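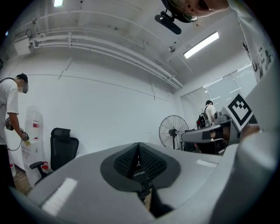 Week 4: Chores

Reading for Friday: the Kidell handout, first half only. Halima Mushi has the paper copies.

Last week we ended on a question from Yabsira Tamiru: if a machine can weld a car door, why can't it tidy an office? Start with what the welder gets for free. The door arrives in the same spot every time, at the same angle, and the door doesn't bend. An office gives you none of that.

Take a desk chair. It rolls when you push it, it swivels, and the back gives way under load.

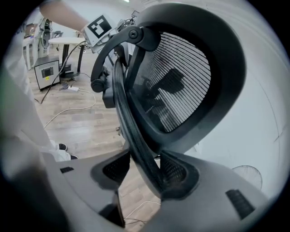
Mesh is hard for depth sensors, which may read the wall behind it in place of the chair. A thin rod is easier to grip than a wide curved rim, but pull on it and you may turn the headrest when you meant to move the seat. People sort this out by feel.

Terms to know

Grasp: where and how the fingers close on a thing.
Compliance: how much the hand, or the object, gives under force.
Demonstration: a person does the task with a tool the machine can learn from.
Recovery: what happens after a slip. Most systems are weak on this.

Where things stand

Shop floor: picking one known part from a bin is mostly solved. Mixed bins are partly solved. Cables and cloth are still open -- see the Bernum notes.

Home: floor vacuuming works. Folding works slowly, on clothes laid out nicely. General tidying doesn't work yet without someone nearby to step in.

For discussion, think about two hands. One holds, the other adjusts. Which chores in your own home could be done with one?

Homework: pick a chore that takes you under 2 minutes. Write down every contact your hands make, in order. Glykeria Nikolaidis got to 107 for making a bed, so choose something small.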